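November again, and my old computer has become so slow that I can drink a full coffee while it opens my letters. I bought it when I moved to Restdale, and it holds 2000 photographs and all my recipes.

My neighbour Halvard Boström told me to make a copy of everything before I buy another one. I started yesterday after supper, with the folder from my mother's garden.

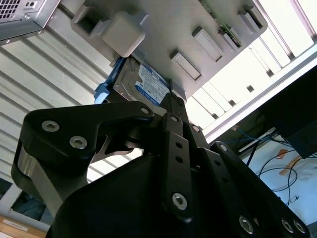
I planned to be finished by nine, but I stopped at each picture of her plum tree. There are 70 of them, almost all the same, and I could not delete even one.

Érica wants the jam recipe too, so I have written it on paper for her. Tonight I will continue with the letters.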